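Plustitz Grasp Planner: Frequently Asked Questions

What does Plustitz do?

Plustitz is a planner for picking small objects with a two-finger gripper. It takes one view from the wrist camera, proposes grasps, puts them in order of score and sends the best one to the motion controller. It does not move the arm by itself. For this you need a controller which accepts joint targets.

Can I try it without an arm?

Yes. The package comes with the simulator scenes we use for our own tests, and there are 68 of them at present. Start with the scene set called Pornimby. The objects there are small household things lying apart from each other, so a bad grasp is easy to recognise.

Why is the first proposed grasp sometimes on the wrong object?

The planner ranks grasps by score and it does not know which object you want. If you give no target, it may choose a can on its side one time and the rim of a cup the next time. Please set the target name in the task file before you start the run. With a target set, all grasps on other objects are removed before the ranking.
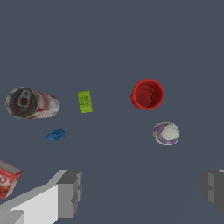
Fatima Adebisi wrote to us that setting the target was not enough in her case: "I asked for the cup and the planner still returned an empty list. Only when I lowered the minimum score did I get a grasp on the rim." She is right, and we have now added a warning to the log when the minimum score removes every grasp. The default value is rather strict for open shapes, where the fingers must close on a thin wall.

What happens with an object at the border of the view?

Its shape is only partly known, so the planner lowers the score of each grasp on it. You can switch this off, but we advise to move the wrist first and take a second view. The option is called "border penalty".

Do the fingers disturb the segmentation?

They can. The finger mask is computed from the joint positions and from the gripper model. If you changed the fingertips, please update the model also, otherwise part of a finger can be taken for an object.

Is the result the same each time?

Only with a fixed seed. Our reference runs use seed 3649. If your list of grasps differs from ours with this seed, check first that you have version 2 of the scene files.

How many grasps are kept?

The best 17 after filtering. The number can be changed in the settings, but a longer list makes the collision check slower.

Where do I report a fault?

Write to Temitope Idahosa at the Burcombe office and attach the log and the task file. Screenshots alone are difficult for us to use.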